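Barport Transit Safety Program
Progress report to the Marsden Fund, period ending July

Summary

Work on the robbery reporting project continued on the Dremum line during the period. The grant covers incident data, staff training and platform lighting. Data work is on schedule. Lighting is late. 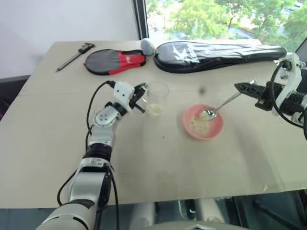 Photo: Marjorie Pilkington / Barport Transit Safety Program

1. Incident data

Records from 700 reported thefts and robberies have been entered in the shared database. Each record gives the station, time of day, property taken and case status. Duplicate reports were a problem at Hanetti station, where transit staff and city police had been filing under separate numbers. The two sets have been matched, except for 13 cases still under review by the police records office.

Phone theft near closing doors remains the most common offense. Reports peak on Sunday between 10 p.m. and midnight.

2. Training

Station staff attended a session on taking first reports from victims and preserving video. Video requests must now be filed within 30 hours of the incident. The previous rule set no limit, and footage was sometimes overwritten before a detective asked for it.

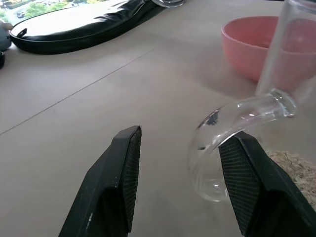 The night shift at Hanetti has not been trained. Its session was moved twice for staffing reasons and is now planned for the next period.

3. Lighting

New fixtures are approved for eight platforms. The contractor has completed the electrical survey but has not received the mounting brackets. No grant money has been paid out on this item.

4. Next period

Close the open record matches. Train the Hanetti night shift. Send the Fund a revised lighting schedule once the contractor confirms a delivery date.

Submitted by Marjorie Pilkington, program manager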